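Briloslow District Council
Thread: rabbit numbers on the eastern farmland, and what residents should know. January 2024.

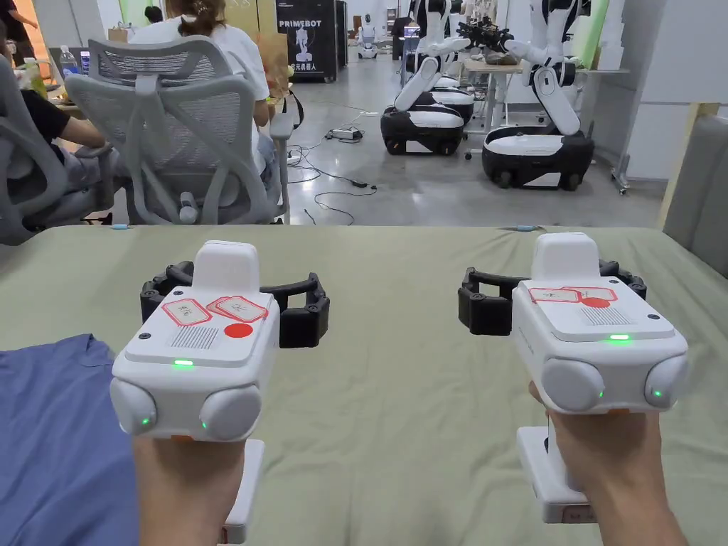

Two white hand-held devices above a green cloth.

1/ The Council has received the winter survey of wild rabbits on farmland east of the town. Counters recorded 1,827 active burrows between the Skumongate road and the river. The same ground held fewer than half that number when it was last walked, in August.

2/ Damage is heaviest on winter wheat and young orchard trees. Several growers report losing whole rows at the field edge, with bark stripped from the trunks up to knee height. Losses on pasture are harder to measure and are not included in the survey.

3/ The Council's land officer, Ita Coughlan, has met with growers at Vullum and Nic Giolla. Their main request was for help with fencing. A grant is now open to any holding with a boundary on the affected land, up to a limit of 3,000 per holding. Labor costs are not covered.

4/ Fencing must be wire mesh, buried at the foot and turned outward. Electric netting may be used for a single season but does not qualify for the grant. Please do not order materials until you have written approval. Payments cannot be backdated.

5/ We have been asked whether poison will be used. No poison has been approved on Council land, and no request for approval has been made. Residents who find bait laid in a public place should leave it where it is, keep dogs away and call the land office.

6/ Concern has been raised about hawks, owls and foxes that feed on rabbits. Iman Fawzy, who advises the Council on wildlife, has asked that any control work near the river wood wait until nesting sites have been mapped. The Council has accepted this advice. Work elsewhere will go ahead.

7/ Trapping and burrow work on Council land will be carried out by licensed contractors only. Notices will be posted at field gates 2 days before work begins. Footpaths will stay open unless a notice says otherwise – please keep dogs on a lead past any marked gate.

8/ Burrows have also been found in the bank below the Nic Giolla allotments. The bank has been checked and is stable at present. Plot holders are asked not to fill in holes themselves. Loose soil and rubble make later repair more difficult.

9/ Gardeners in town may see some damage to spring bulbs and vegetables. Low mesh around beds is usually enough. The fencing grant does not extend to private gardens.

10/ Grant forms are available at the front desk and by mail. The first round is limited to 100 holdings, taken in order of receipt. Questions about a claim should go to Tomás Keogh at the land office. Press inquiries should go to Mali Morgan.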